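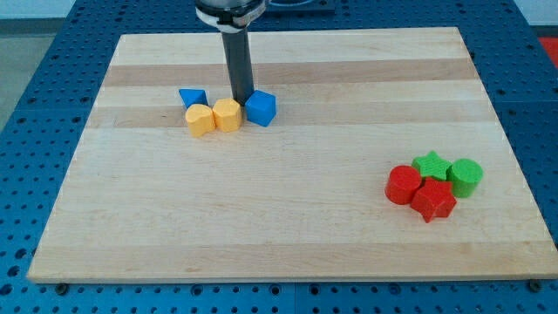
Small shapes on the big maple board: the blue triangle at the left, the yellow one with its soft lobes in front of it, and a blue cube.

The maple board and what we put on it

Reading time: 4 minutes

Filed under: Workshop tables, Wood, Shapes and blocks

Welcome to the gallery page of our board. I have wanted to make this page for a long time, and on 21st April I finally sat down with a cup of tea and started writing. Many visitors to our room at Nondia ask about the board before they ask about anything else, so I will try to answer for everybody at once.

I am not a carpenter. The board was glued by Iason Sotiropoulos, who has his workshop two streets from us and who explained the work to me very patiently, also when I asked the same thing again. If some word about wood is not correct here, the mistake is mine.

The wood

It is maple, cut in strips and glued side by side. Most of the strips are very pale, like cream, and if you stand close you can find the thin lines where one strip meets the next one. Two strips are darker, more tan, and both are in the back half. Iason asked me if he should change them for lighter ones. I said no at once. When you put a block on the board, the dark stripes help you to say where it is: behind the stripe, on the stripe, in front of the stripe. We use these words all day.

We did not paint the board and we did not varnish it. It has only oil, two thin coats, with one night between them. I wanted a shine at first, but Danai Lazaridis brought a varnished piece from her kitchen and we saw how the window lamp made a white spot on it. With oil the colors of the blocks stay quiet and clear.

The table under it

The blue table with the holes was in the room before us. I did not like the color in the beginning. Now I think blue under pale wood is a good combination, and Sofia Chatzigeorgiou, who chose the curtains, says the same. Crumbs and wood dust go into the holes, and for this we keep a soft brush in the drawer.

The blocks

The blocks are plastic and small. The triangle is my favorite, and it is also the most difficult one to place, because a person must decide which side is the front. With the cube there is no such discussion. A cube is a cube from every side, and new people usually choose it first.

About the yellow one we do not agree. Siu-fong Kuo calls it the heart. Tươi Đào calls it the clover. I write "yellow, lobes" on the label of its bag and everybody is a little unhappy with me. The top of it has a texture that is nice under the thumb, and I noticed that people hold this block longer than the others before they put it down.

We have more shapes in the cabinet, but I prefer a few at one time. When there are too many, the eye goes everywhere and the wood disappears. With a short row on the left and one tight group on the right, the middle of the board can stay calm.

Caring for the board

Some people wrote to me to ask how we clean it, so I copy here the note from our cabinet door.

Wipe with a cloth that is almost dry. Go along the strips, not across. No soap with lemon. No hot cups, also not for one minute. Fresh oil in May, a small amount, and rub until the cloth does not pick up more color. Blocks are washed separately in warm water and dried on a towel.

The bag with the blocks hangs on the hook at the left of the cabinet. Please do not put it in the drawer with the brush.

Questions I received

Can I buy the same board? Iason makes them only when he has time and the right maple. The best is to write to him with the size you want, and to tell him if you would like darker strips or all pale ones. He will ask you about the table also, so please measure it before you write.

Where are the blocks from? They came to us in a mixed box from Hivo, together with many pieces we never used. I do not know if they still sell the same box.

May I use the picture? Yes, for school or for your own workshop. Write "Nondia" beside it and send me a short message, I like to know where it goes. I will add more pictures when the new shelf is ready and the morning light in the room is better again.

Recent galleries

Oak trays from the spring table
Closska: colored lids and cups
The long bench, before and after sanding
Sarantis paper boxes, folded by hand
Wooden spoons on gray cloth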